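Subject: Re: [textile-handling] Chevron walls vs. plain walls for the folding enclosure
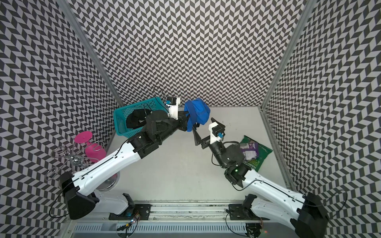
Blue cloth at the back of the enclosure, chevron lining on all three walls.

On the question of whether the pattern gets in the way of judging the cloth:

> We are about to line ours and have two rolls on the shelf, the plain
> gray Bakke and the black-and-white chevron from Oltotex. The plain
> one is easier to clean. Does the chevron make it harder to find the
> edge of the cloth? Also, where do you keep the basket? Ours is in
> the front and it is always in the way. We do mostly hand towels and
> napkins.

We have had the chevron up since February, so I can answer most of this.

Edge finding. With a solid-color cloth the chevron is no trouble. Blue separates cleanly from black and from white, and the eye has a regular background to check the outline against. Where a corner is folded under, the zigzag continues straight up to the false edge and stops, and that is usually enough to tell a fold from a hem once you are used to it. With checked or striped napkins it is a different matter. We ran a batch of 64 black-and-white checked ones and set 25 aside as unreadable at the first look. The same batch on the plain lining gave 4. If checks are a large part of your load, use the Bakke.

Side walls. Ours angle outward from the back wall, and from a fixed viewpoint the chevrons on them look larger and more stretched than those on the back. Do not use the side pattern as a ruler. We only take lengths against the back wall, and only when the cloth is hanging close to it.

Floor. Leave it plain. Ours is pale gray. We tried a leftover piece of the chevron on the floor for one afternoon and took it up again. A crumpled cloth lying on chevron has too many edges in it, even in a solid color.

Corner posts. We used silver aluminum. The lining should be trimmed to meet the post and not wrapped around it. Wrapped corners lift after a few weeks, and the lifted strip casts a line that looks like a seam.

Basket. Back left corner of the floor. It is turquoise plastic with small square holes in the sides. The color matters more than I expected: the blue cloths are close enough to turquoise that a bundle hanging over the rim can be hard to separate from it in poor light. A white or tan basket would be better for blue stock. The holes are good for airing but will catch a loose thread, so trim the fraying ones first. Cables should be checked for slack near the rim, as they will curl over it if they are left long.

Cleaning. The plain lining does wipe down faster. On the chevron, lint shows on the black parts and smudges show on the white. We go over it with a dry microfiber once per load and a damp one at the end of the day. Fullov spray left a haze on the black, so we stopped using it.

Cutting. One Oltotex roll at 104 cm wide did the back and one side of ours, with the zigzags lined up at the post. Lining them up costs you one full repeat per joint, so allow for that before ordering.

I have no numbers for terry on either lining. If anyone on the list has tried it I would like to see them.

Recent messages in this list
- Plollum baskets: rim height and stacking
- Napkin hems that curl after the first wash
- Re: Sorting by color before or after folding
- Lint on pale floors
- Re: Re: Trimming frayed corners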